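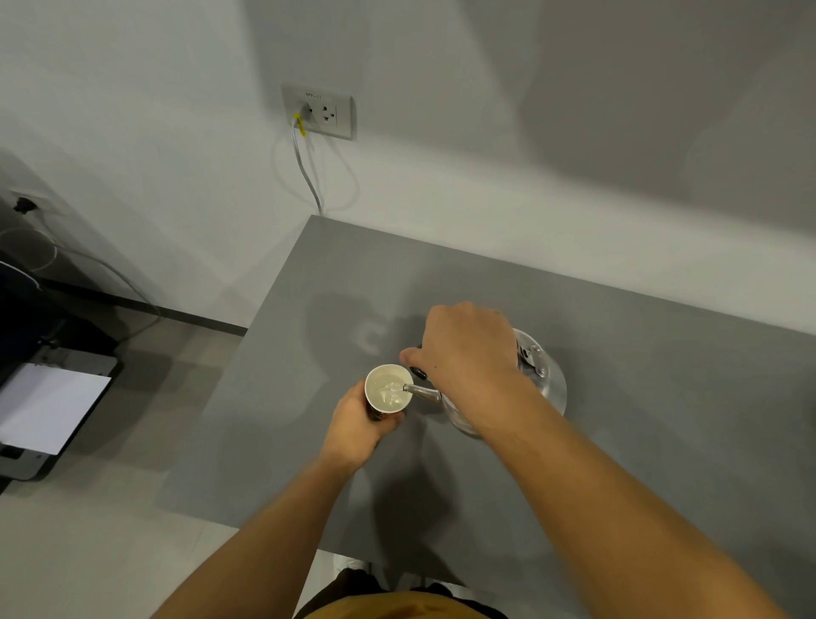 **wullden_29:** How many demos do you need before an arm can pour into a cup without flooding the table?

**Torholm:** I'd plan on 300 for one kettle and one cup. My first decent policy came out of that many, all done over remote control with a leader arm.

**skurkusport:** 300 is fine if you never move the kettle lol. I moved mine one hand's width and the thing poured straight onto the table. Went up to 2000 after that, with the start positions shuffled every time, and I'm much happier with it!

**Torholm:** 2000 by remote control? My wrists hurt just reading that.

**skurkusport:** No no, by hand – head camera on, just pour like a person. You get through them so much faster (refilling is the slow part).

**Mikkel Hviid:** I don't buy it for pouring. With bare hands you tilt by feel, and the arm gets none of that. I'd take 10 slow teleop runs over a whole afternoon of hand video.

**skurkusport:** 10 gets you an arm that pours air, Mikkel. Mix them! Hand video first, then a small teleop set on top.

**wullden_29:** OK, mixing sounds doable. Do I keep the runs where I spill?

**Mikkel Hviid:** Keep them if you stop and fix the tilt. Toss the rest.

**Torholm:** I toss all of them, fixed or not. Also use cold water while you're learning the leader arm.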